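Forum > Backen und Süßes > Hefe und Sauerteig

Thema: Hefezopf wird am zweiten Tag trocken

zopf_veronika
Hallo zusammen,
ich backe seit Jahren denselben Hefezopf und bin mit dem Geschmack zufrieden, aber am zweiten Tag ist er so trocken, dass er nur noch mit Butter und Marmelade geht. Mein Rezept für einen Zopf:
500 g Mehl Type 550
220 ml Milch
70 g Zucker
60 g Butter
1 Ei
20 g frische Hefe
1 TL Salz
Alles zusammen zehn Minuten kneten, eine Stunde gehen lassen, flechten, noch einmal eine halbe Stunde, dann bei 190 Grad Ober-/Unterhitze 35 Minuten backen. Ich lasse ihn über Nacht unter einem Geschirrtuch liegen.
Was würdet ihr ändern?
Grüße, Veronika Szekeres

Krustenkocher
35 Minuten bei 190 Grad ist für einen Zopf aus 500 g Mehl lang. Ich backe bei 170 Grad und fange nach 25 Minuten an zu messen. Bei 92 Grad Kerntemperatur kommt er raus. Bei dir ist er vermutlich deutlich darüber.
Und das Geschirrtuch hält nichts feucht. Ganz auskühlen lassen, dann in eine Tüte oder Dose.

altier_fan
Tüte finde ich schlecht, da wird die Oberfläche klebrig und der Hagelzucker löst sich auf. Ich nehme einen Steinguttopf mit Deckel.
Zum Rezept: mach ein Kochstück. 30 g vom Mehl mit 150 ml von der Milch kalt verrühren, unter Rühren aufkochen, bis es puddingartig wird, abkühlen lassen und mit in den Teig geben. Der Zopf hält damit bei mir drei Tage.

Ottó Bíró
Ein Kochstück braucht man für einen Hefezopf nicht. Meine Großmutter hatte keins und der Zopf war am dritten Tag noch gut. Mehr Butter und weniger Hefe, das reicht. 60 g auf 500 g Mehl ist wenig, ich nehme 100 g. Dafür nur 10 g Hefe und über Nacht in den Kühlschrank.

altier_fan
@Ottó Bíró: Fett macht die Krume mürbe, bindet aber kein Wasser. Das sind zwei verschiedene Sachen. Ein Zopf mit 100 g Butter ist am zweiten Tag weicher, das stimmt, er ist aber auch schwerer und geht schlechter auf.

Ottó Bíró
Schlechter aufgehen tut er nur, wenn man die Butter von Anfang an mitknetet. Die kommt zum Schluss in Stücken dazu, wenn der Teig sich schon vom Schüsselrand löst. Dann dauert das Kneten eben 18 Minuten.

zopf_veronika
Ich knete die Butter von Anfang an mit, geschmolzen sogar. Das war dann wohl ein Fehler.
Kochstück habe ich noch nie gemacht. Kommt die Milch dafür zusätzlich dazu oder wird sie abgezogen?

altier_fan
Wird abgezogen. Du hast dann noch 70 ml für die Hefe. Beim Kochen verdampft ein bisschen was, also eventuell einen Esslöffel Milch nachgeben, wenn der Teig zu fest ist. Er soll weich sein, aber nicht mehr an den Händen kleben.

Xiaoyan Ye
Ich kenne das Kochstück aus chinesischem Milchbrot und nehme es auch für Zopf. Wichtig ist, dass es wirklich abgekühlt ist. Ich mache es am Abend vorher und lege Folie direkt auf die Oberfläche, sonst gibt es eine Haut und man hat später Klümpchen im Teig.
Zur Aufbewahrung: in Scheiben schneiden und am gleichen Tag einfrieren, was man nicht isst. Zehn Minuten bei Zimmertemperatur, kurz auf den Toaster, fertig.

Krustenkocher
Einfrieren ist die ehrlichste Lösung. Am Backen würde ich trotzdem zuerst drehen. Wenn sie das Mehl, die Butter, die Hefe und die Temperatur auf einmal ändert, weiß sie hinterher nicht, woran es lag.

Géza Kocsis
Sehe ich auch so. Erst mal Temperatur runter und Butter später rein, sonst alles lassen.
Welches Mehl ist es denn? Ich hatte im Juni einen Sack aus der Mühle Rimitz, das nahm viel mehr Wasser auf als das aus dem Supermarkt. Da musste ich beim selben Rezept bis zu 30 ml Milch zugeben.

zopf_veronika
Ganz normales 550er aus dem Supermarkt. Ich probiere es so: 170 Grad, Butter am Schluss, Tüte. Beim nächsten Mal dann mit Kochstück. Ein Thermometer muss ich mir noch besorgen.

Ernő Fülöp
Zum Thermometer: Es muss kein teures sein, ein einfaches Einstechthermometer reicht. Vorher einmal in kochendes Wasser halten und schauen, was es anzeigt. Meins lag vier Grad daneben, damit habe ich monatelang zu trocken gebacken.
In die dickste Stelle stechen, von der Seite, zwischen zwei Stränge. Dann sieht man das Loch nachher nicht.

zopf_veronika
Rückmeldung vom 6. November 2025: Zwei Zöpfe gebacken, einen nach Krustenkocher und Géza, einen zusätzlich mit Kochstück. Beide mit später Butter, beide bei 170 Grad, nach 28 und 31 Minuten raus.
Am ersten Tag kaum ein Unterschied. Am zweiten war der ohne Kochstück in Ordnung, also schon viel besser als früher. Der mit Kochstück war fast wie frisch. Am dritten Tag habe ich vom ersten nur noch Arme Ritter gemacht, den anderen konnte man noch so essen.
Klebrig war in der Tüte nur die Unterseite, und auch nur beim ersten. Den hatte ich wohl zu früh eingepackt.

Ottó Bíró
Mit 60 g Butter oder mit 100?

zopf_veronika
Mit 60. Die 100 probiere ich auch noch, versprochen.

Ernő Fülöp
Schön, dass es geklappt hat. Ich lade noch drei Bilder hoch, dann kommt mein Rezept für einen großen Zopf.
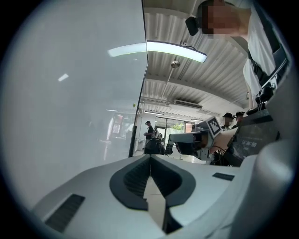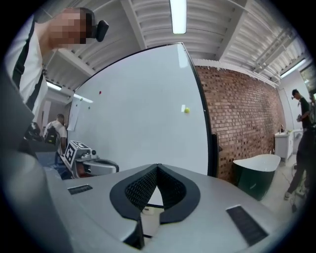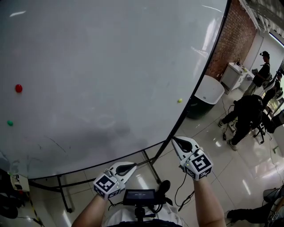
Für den großen Zopf nehme ich 1 kg Mehl, 480 ml Milch, 160 g Butter, 130 g Zucker, zwei Eier, 25 g Hefe und 18 g Salz. Vom Mehl gehen 50 g mit 250 ml Milch ins Kochstück. Vier Stränge, locker flechten, sonst reißt er an der Seite auf. Mit Eigelb und einem Schuss Sahne bestreichen, einmal vor der letzten Gare und einmal direkt vor dem Ofen. Bei 165 Grad dauert der bei mir 42 Minuten. Wenn er nach einer halben Stunde schon dunkel ist, lege ich Backpapier drauf.

Krustenkocher
25 g Hefe auf ein Kilo, wie lange lässt du den gehen?

Ernő Fülöp
Anderthalb Stunden in der Schüssel, nach dem Flechten noch 45 Minuten. Im Winter eher länger.

altier_fan
Zweimal bestreichen mache ich auch. Sahne lasse ich weg und nehme Milch, damit wird er mir nicht ganz so dunkel.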